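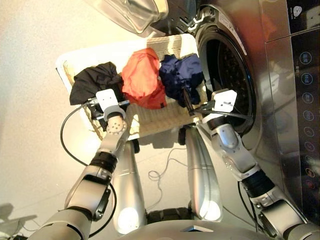

### 4.2 Rebounding and late-game margin

Box scores from 201 college games, coded by Wysocka. Teams ahead on the boards at halftime mostly kept the lead – Kellham the clear exception, 11 losses from that spot. Foul trouble not controled for.
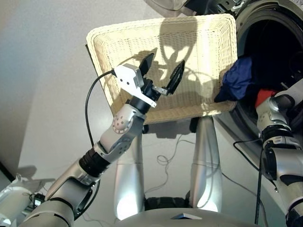

Masanja played a short bench, so minutes were capped at 300 per player before fitting. Dropping the 12 overtime games changes little.

**Figure 3.** Woven basket and open front-loading washing machine. Plalano left out – incomplete play-by-play in Febuary.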